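Manipulation & Grasping » Methods and results
Thread: Transparent objects, wrist camera only, no depth
Started by Dzifa Osei, 2024-04-02
14 replies | 198 views | Share (4)

dzifa_osei wrote:
Posting our numbers before I lose the nerve. We dropped the depth sensor completely and trained the grasp policy on wrist RGB alone. Clear stuff only: bottles, tumblers, one vase that we were told was replaceable. Our old pipeline used the Zuvex depth head, and its opinion of a clear bottle was usually that there was a hole in the table.

New policy got 70 percent on objects it hadn't seen in training. The old one, same objects, same table, got a number I will share once the person who wrote it has changed jobs. (It was me.)

The method is dull. Teleop demos, small image encoder, action chunks of four steps, and a lot of random backgrounds. The only thing I'd call an idea is that we don't segment the object at all. The policy gets the whole picture, fingers included, and works out for itself what is bottle and what is furniture showing through bottle.

ayuba.a wrote:
"Works out for itself" is carrying a heavy load there. How do you know it isn't just finding the cap and going down from there? Every bottle has a cap. I could grasp bottles at 70 percent with a cap detector and a ruler.

dzifa_osei wrote:
Fair, and we worried about it too. We ran a set with the caps off and it dropped, though not to the floor. I don't have the split in front of me. I'd guess the cap helps with the approach and matters a lot less once the fingers are near.

At the close, the cap is mostly up at the top of the view anyway. What the network gets in the middle is embossed lettering, glare, and the water bending everything behind it. 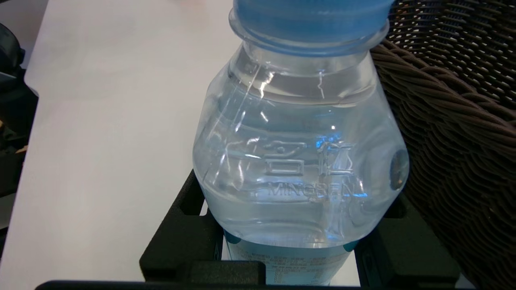
Ewurabena Kpodo: Then I'd like to see the same test with empty bottles. Water gives you a horizontal line and a nice lump of distortion in the background. An empty bottle gives you a few highlights and your imagination. If the full ones are carrying the average, the title of this thread should be "water, wrist camera only."

dzifa_osei wrote:
I hate this comment because it's a good one. The mix was mostly full bottles. Empties tip over when you breathe near them and we got tired of resetting. I'll split the results by fill level and post them.

mawuli_d wrote:
Going to disagree with Ewurabena a little. If the use case is picking up drinks, full bottles are the use case. I don't need a robot that's great at trash.

e_kpodo wrote:
Somebody needs a robot that's great at trash. Have you seen the break room?

ayuba.a wrote:
Back to the method. What happens with labels? A printed label is an opaque patch with lots of edges, right where you want to grab. I'd mask it out and rerun before claiming anything about transparent objects. The Doment benchmark strips every label for that reason.

dzifa_osei wrote:
Doment also shoots everything on black cloth under one lamp, which is a lovely place for a bottle to live. We left labels on. I can peel a few and see how far it falls. I'd rather have a policy that uses the label when there is one than a pure one that misses.

ximena_b wrote:
We tried nearly the same thing on the Kuder arm last September and got much worse results. Two differences I can see. We cropped the fingers out of the image because somebody (hello) thought they were clutter. And we used single-step actions, so it dithered next to the bottle like a guest at a buffet. Did you ever try it with the fingers cropped?

dzifa_osei wrote:
Once. It went badly enough that we blamed a loose cable for most of a day. My reading is that the policy uses the fingers as its ruler, but that's a reading. I haven't run the ablation properly.

ximena_b wrote:
So I threw out the ruler. Wonderful. I'll rerun ours with the fingers back in and report, probably under a different user name.

mawuli_d wrote:
Is the code going up?

dzifa_osei wrote:
After I take out the comments. Training config is in the Ackah folder already, same login as before. Use the second one, the first has the wrong learning rate and my apologies in it.

ayuba.a wrote:
Still want the cap numbers.

Page 1 of 1 | Report a post | Contact the moderators | Back to top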